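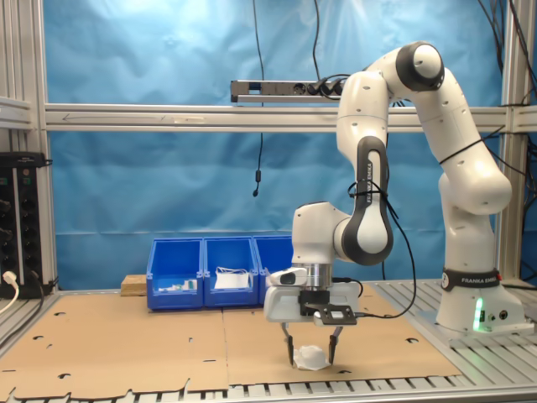 The Franka arm with its fingers either side of a bit of crumpled paper.

I've been writing grasp planners for long enough to have opinions about crumpled paper, and my main one is that we should stop trying to model it. Give me a mug and I'll happily fit a shape to it. Give me a scrunched-up tissue and any mesh I build is a lie the moment a finger brushes it.

For most of August I tried anyway. Our planner, Lellska, scored 520 candidate grasps per object and picked the winner with great confidence – and then the paper would shift a little and the winner was pointing at thin air. I kept adding candidates. I got it up to 2425 at one point, which made the whole thing slower and no better (I did enjoy the plots, though).

Zineb Berrada, who looks after the perception side, had been telling me for weeks to look again halfway down. So we cut the planner back to a rough guess, let the arm start moving, and had it take a fresh depth reading five times on the way in. Each one nudges the target. The code is shorter, my colleagues can read it, and when a pick fails I can usually see which reading sent it wrong.

I know the argument for doing it all up front. You can check a full plan before anything moves, and the people at Soltani who use our stack like that a lot. Fair enough for boxes! But a checked plan for something that won't hold its shape is just paperwork, and I'd sooner spend the effort on a decent stop condition and good logs. Ours still don't record the gripper width properly, so that's my job for this week.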